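Soludine Planning Portal: Applicant Guide
Section 4. Submitting a rezoning application

4.1 Before you start

This section covers applications to change the zoning class of one or more parcels. It does not cover minor variances (Section 5) or temporary use permits (Section 6).

You need:

- a portal account with the Applicant or Agent role
- the parcel reference for each parcel in the application
- a signed owner's consent form for each parcel you do not own
- a site plan and a massing drawing, both as PDF
- a payment card, or a deposit account number issued by the planning office

Note: A Viewer account can open an application but cannot submit one. To change a role, see 2.3.

4.2 Create the application

1. Sign in and select Applications, then New.

2. From the Type list, select Rezoning. If Rezoning is greyed out, your account has no verified address. Complete 2.4 and return to this step.

3. Enter a project name. The name appears on the public register and on the site notice. It cannot be edited after submission. The examples in this guide use an application named Agyeman Yard, in the Drastside district.

4. Enter the parcel reference and select Find. The parcel outline is drawn on the map in blue.

5. Check the outline against your title plan. If the two differ, select Report boundary and stop. Do not redraw the outline by hand.

6. To add further parcels, repeat steps 4 and 5. All parcels must share at least one boundary. Parcels separated by a public road need separate applications.

7. Select Save draft. The portal issues a draft number beginning with D.

Caution: Drafts are deleted after 100 days without a change. Opening a draft does not count as a change. Edit any field and save to restart the period.

4.3 Enter current and proposed zoning

1. Open the Zoning tab. The current class is filled in from the register and is locked.

2. Select the proposed class. Only classes permitted by the district plan are listed.

3. Enter the proposed height in storeys. Count every floor at or above ground level, including parking floors. Leave out plant rooms set back from the roof edge.

4. Enter the number of homes, then the commercial floor area in square metres. Enter 0 where there is none. A blank field will fail validation.

5. If the height is 12 storeys or more, the Tall Building panel opens. Attach a shadow study and a wind statement. The tab stays marked Incomplete until both are present.

6. If the proposed class allows mixed use, state the use of each floor in the table. Rows may be merged where consecutive floors have the same use.

Note: In the Otside district the height limit is measured in metres. The storeys field is replaced by a metres field and the Tall Building panel opens at 32 metres.

4.4 Attach documents

1. Open the Documents tab and select Add.

2. Choose the document type before you choose the file. The type cannot be changed once the file has been uploaded. To correct a mistake, remove the file and add it again.

3. Upload one document per file. Combined files are returned by the intake desk.

4. Wait for the status to change from Checking to Accepted. You may leave the page while checking is under way.

If the status changes to Rejected, hold the pointer over the word to see the cause. The usual causes are a password on the file, a drawing without a scale bar, or a page size above A1.

Caution: Documents on this tab are published. Remove private telephone numbers and signatures from drawings before uploading. Owner's consent forms go on the Consent tab and are not published.

4.5 Check, pay and submit

1. Select Validate. Errors are listed in red and must be cleared. Warnings are listed in amber and may be left.

2. Open the Fee tab. The fee is worked out from site area and proposed class. If you believe the fee is wrong, select Query fee before paying. A query cannot be opened after payment.

3. Pay by card or deposit account. Do not use the browser's Back button while payment is in progress.

4. Select Submit. The draft number is replaced by an application number beginning with R.

5. Download the receipt. It is also sent to the address on the account.

Applications received after 4 pm are dated the next working day.

4.6 Site notice

1. When the status reads Notice required, select Print notice. Print at full size, in colour.

2. Fix one notice on each side of the site that faces a street, where it can be read from the pavement.

3. Upload a dated photograph of each notice within 10 working days. Late photographs restart the comment period.

4. Keep the notices in place until the status reads Comment closed.

4.7 After submission

The application passes through Intake, Review, Comment, Hearing and Decision. The current stage is shown at the top of the record. Files can be replaced during Intake and Review only. A change to height or use after Review is treated as a new application, with a new fee.

No hearings are listed in the second half of December. Applications that reach the Hearing stage late in November may be carried over to the January list.

Questions on this section should be sent through the portal's Contact form, marked for Mawar Nasution, Applicant Support.

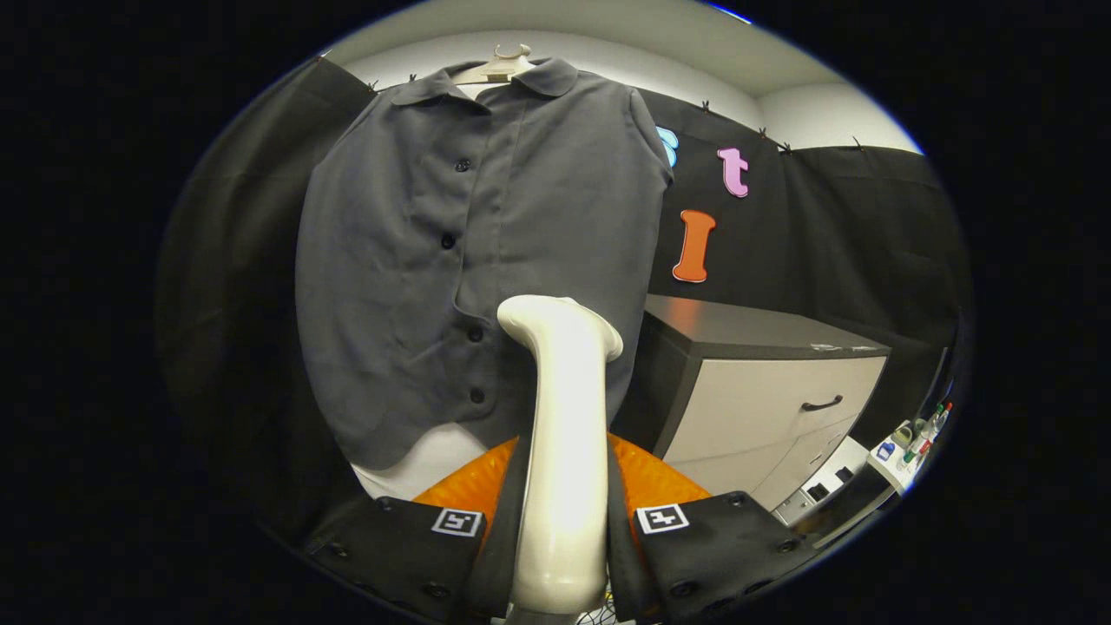

Grey short-sleeved shirt on a hanger, black fabric behind.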